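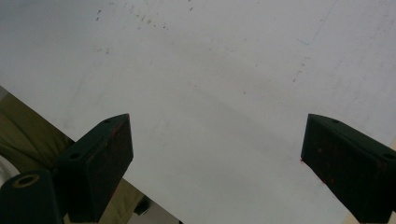 GRANDDEN, March

White tables show everything. A few dark gray specks near the top, some faint smudges across the middle, a thin brownish streak off to one side, and the whole surface reads as dirty even when there is nothing standing on it.

Suha Smadi has spent 13 years cleaning and repairing work surfaces, first for a school furniture supplier and now at Biseck, a repair shop she runs with Munther Bataineh two streets from the river. Most of what comes through the door is white or close to it. People buy white tables for sewing, drawing and homework, and a year or two later they call to ask if the top can be saved.

"Usually it doesn't need saving," Smadi says. "It needs wiping, and then it needs wiping again with something else."

Her first step is dry. Dust and pencil graphite turn to gray paste when they meet a wet cloth, and the paste settles into a matte finish. She uses a soft brush, working from the far edge toward herself, and then a dry cotton cloth folded in four. A plain white eraser takes off most pencil marks. She does not use the pink kind, which can leave color behind.

After that comes warm water with a drop of dish soap, on a cloth wrung out hard. She does one half of the table, dries it, and moves to the other. Spots that stay get a paste of baking soda, left on for a few minutes and lifted with a damp cloth. On a matte top she never scrubs in circles. It makes a shiny patch, and a shiny patch can't be cleaned off.

Brown streaks are harder to place. Tea, glue, rust from a pair of scissors and old tape residue can all look the same when they are faint. Bataineh starts with soap, then tries rubbing alcohol on a corner where a mark won't matter. If the alcohol dulls the finish, he stops there and tells the owner to live with the stain.

The shop looked at 217 tables last year. Bataineh keeps the list in a school notebook, with the finish in one column and the complaint in the next. The most common complaint is "gray marks," and the most common cause, in his opinion, is cloth. Dark fabric gets dragged across a table, leaves lint and a little dye, and the dust sticks to it. He suggests washing new fabric before cutting it, and keeping the pile on a chair until it is needed.

Refinishing a top at Biseck starts at 125 dollars. The two of them turn down a fair amount of that work. A customer from the Ghanem apartments brought in a drafting table last fall and asked for a new coat of paint. Smadi cleaned one corner while he waited, and he took the table home again.

Biseck is open mornings until noon. Bring a photo of the mark taken in daylight, and the name of whatever you have already tried on it.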